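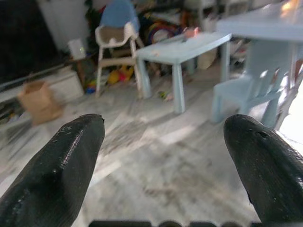
Playroom furniture and panel gallery

Notes for the Nosimbridge playroom, compiled by Blagoje Mladenović in February. The small table is 31 cm wide at the top, pale blue, on square legs. The slatted chair goes with the larger table, and the high chair has a padded seat. Toys on the floor go back in the bin at 4 p.m.

Framed panel

Upright against the gray cabinet. The frame is beige, with an oval handle cutout in its upper part. Carry by the cutout, and keep the glossy face away from the blocks.
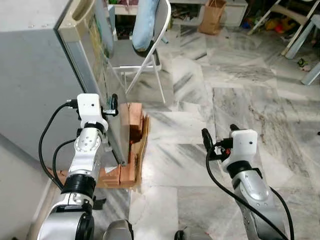 Lower corner and blocks

Wooden blocks on the floor at the lower corner of the clear panel, with one longer piece set at an angle. A flat piece lies farther along the cabinet base. Block set: Kadrić, 17 pieces. 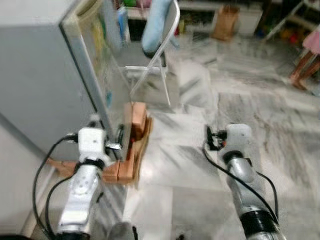 Corrections

Send measurements to Ming-te Fang by Wednesday.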